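Mindcombe shared workshop
Build notebook: paired hand-held grippers (Nanel)
January, entry 7, started 6.40 pm

Carrying on from entry 6. The left unit went back together with the reprinted finger links and the new pivot pins. Both units now have the same finger geometry, so anything that differs between them from here on is assembly or wiring.

Pin fit: the reprinted links were tight on the first two joints. Reamed by hand, one pass each, until the finger closed under its own return spring. Don't go further than that. The earlier set was reamed until it felt nice and ended up with enough slop at the tip to spoil the closing position.

Fins: both are on with the longer screws. The short ones pulled out of the plastic in entry 5. Fins are mirrored left to right and the STL names don't make this clear, so check the cut-outs against the drawing before printing spares. File names to be fixed in the Nanel folder.

Zeroing: closed both units on the feeler block, wrote the offsets to the Lubis board, power cycled, read them back. Right holds its value. Left drifted by 2 counts over the session. Not enough to matter for soft objects but I want to know where it comes from. Suspect the encoder magnet is sitting proud.

Two-handed squeeze, grey plush in the pink tub. Grippers brought in from opposite sides and closed on the neck, where it narrows. The body below is wider and boxy, and the fingers tend to ride up it. Wrists kept level, fins pointing up and outward.
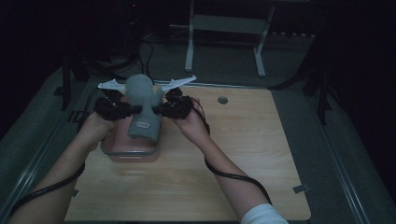
Cable routing

Both leads run back along the forearm. The left one loops out from the skin a bit before it heads for the corner of the table, and the right one goes over the back of the hand first and then along the underside of the arm. I don't like the right-hand route. Any wrist rotation loads the connector, and that connector has no strain relief beyond a cable tie.

Options, in order of effort:

Move the tie point to the base of the handle.
Right-angle connector. We have these in the Irus parts drawer, wrong gender on at least one.
Redesign the handle cap with a printed channel. Longest job, best result.

Doing the first one now and the third when the printer is free.

Logging

Log rate set to 100 Hz in the config, but the file from the last run has 612 rows where the run length should have given 2,400. The gaps are not evenly spread. They come in blocks, and both channels drop together, which points at the hub or the host and away from the encoders. Swapped the hub lead, no change. Haven't tried a different port yet.

Don't use that file for the grip curves. I've renamed it with a _bad suffix and left it in place for comparison.

To do

Reseat left encoder magnet, re-zero, repeat drift check.
Retie right lead at the handle base.
Run the logger with one unit connected, then the other, then both.
Rename the fin STLs.
Print spare links. Use the same spool as the current set, the other one shrinks differently.

Stopped 9.15 pm. Lubis board left unplugged.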